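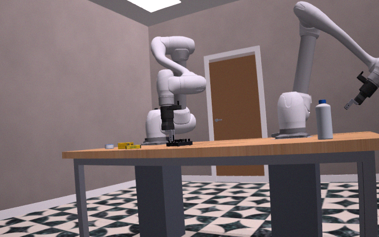

I wrote this section for anyone setting up the two-arm table scene for the first time, and that was me not so long ago, so I'll go slowly. Our method (Hayley Whitlock and I call it Plisau) compares two ways of teaching a simulated arm to approach a small target: one learns from the room view only, the other gets the wrist view as well. The target is the flat black block, and the middle arm has its gripper pointing straight down at it. The yellow blocks, the little round thing and the bottle with the blue cap are there as clutter, so please leave them in!

## 4. Setting up the comparison

### 4.1 Load the scene

1. Open Skovuton and choose **New run**.
2. Pick the scene called `akanda_table`. It takes a little while to load the first time, so go and put the kettle on.
3. Check that both arms have appeared on the table before you touch anything else.
4. Set the number of approaches to 40. You can do fewer for a quick try, but our results all use 40 and yours won't line up with them otherwise.

> **Note:** If you change the scene file, save it under a new name. I once overwrote ours on a Friday afternoon and Macarena Palma had to send me her copy from Unesville. I still owe her a cake.

### 4.2 Pick the room view
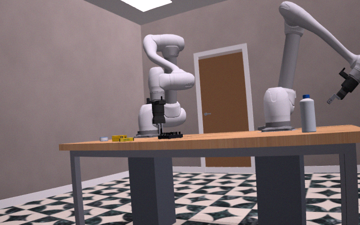

5. Under **Views**, tick *Room* and leave everything else off. This is your baseline, and you want it finished before you start mixing things in.
6. Type 7 in the **Seed** box. Any number works, but use the same one for both halves of the comparison or you'll be chasing differences that aren't there (ask me how I know).
7. Press **Run** and let it get to the end.

> **Caution:** Don't drag the room camera once a run has started. The program lets you do it, which I think is a mistake, and the whole run is then useless.

### 4.3 Add the wrist view
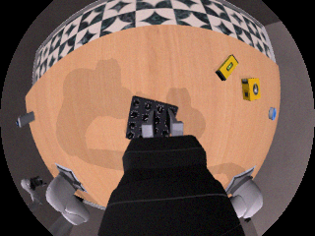 *Reading time: 2 minutes*

The wrist view is the wide, round one that looks out past the fingers, and I'll admit it took me a while to get used to it. The table edge bends all over the place! Leave the bend alone. We tried flattening it out before training and lost the edges of the table, along with a good bit of the score.

8. Go back to **Views** and tick *Wrist* as well as *Room*.
9. Open the preview and make sure both gripper fingers are showing, with the block between and just beyond them.
10. Check the seed again, then press **Run**.

When both runs are done, open **Compare**. In our July tests the version with the wrist view missed the target 4 times, and the baseline missed quite a lot more, mostly by stopping a touch short. If yours comes out the other way round, look at the view settings first and the seed second. Failing that, send Hayley both log files and the scene file you used.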